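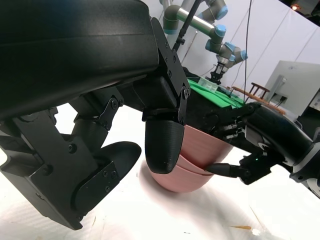
3.2 Course setting and the stacking unit

The observations in this section come from the elective course in practical manipulation that the first author, Jairo Grajales, has taught for several years now to students in their final two years of study. The course grew out of an after-hours club, and we think it has kept a good deal of the club's spirit: students come in early, stay late, bring snacks they are not supposed to bring near the equipment, and argue cheerfully about who gets the next slot. This past term 32 students enrolled, and they worked in teams that they chose for themselves (we did try assigning teams once, and would not recommend it). The unit we report on ran for five weeks and ended in November with an open afternoon for families and for students from other programs.

The unit is built on kitchen things. Earlier versions of the course used foam blocks, and while foam blocks are forgiving and cheap, our students got bored with them quickly and, more to the point, they learned habits that did not carry over. A block has flat faces and tells you where to put your fingers. A bowl slopes away from you, and a nested stack of bowls can shift inside itself while the outermost one stays put. Teófilo Bedoya, who joined the teaching staff as a lab assistant and is the second author of this paper, suggested the change after watching one team spend a whole session on a tower of blocks and then fail to lift a single cup. We have been grateful to him ever since.

Each team is asked to hold and move a nested stack of bowls using two arms in cooperation. We call this the two-sided hold, and it is illustrated in Figure 3.

Figure 3. The two-sided hold on a stack of nested pink bowls, seen from close to one of the hands. The ribbed fingertip at the center presses on the side of the stack, while a slender finger from the second arm, entering from the right, touches the underside.

The reader will notice in Figure 3 that the two contacts do quite different jobs. The fingertip at the side gives the stack something to lean against, and the finger below takes up part of the weight once a lift begins. Most teams arrive at the first session expecting to squeeze from two opposite sides, which is a perfectly natural thing to expect — it is how most of us would pick up a box — and they are often surprised at how early the bowls begin to tilt. We let them find this out on their own. By the second session somebody has usually proposed moving one finger lower, and the conversation that follows, about friction and weight and the shape of the bowl, is one of our favorite parts of the term.

Over the five weeks the teams logged 3,145 attempts in the shared course notebook, which is named Nomen for reasons that go back to the club days and that no current student can explain. For every attempt the students wrote down the starting position of both arms, the order in which the contacts were made, the outcome, and a short comment in their own words. We then set aside 600 of these entries for close reading. Two of us read all of them separately, compared our notes, and talked through the entries on which we disagreed, of which there were more than we had hoped. The coding scheme we used for this is described in Section 3.3.

A word is due on the comments, which we had first meant only as a courtesy to the next team in line. They were by far the richest part of the record. Early comments tend to blame the object ("bowls slippery," "bowls moved"), and later ones talk about timing and order: which finger arrived first, how long it waited, whether the second arm began to move before the first had settled. We take this shift in language as a sign that students were starting to think of the two arms as one system, though we are careful in Section 5 not to lean on it too heavily, as the teams also read one another's entries and surely borrowed a phrase or two along the way.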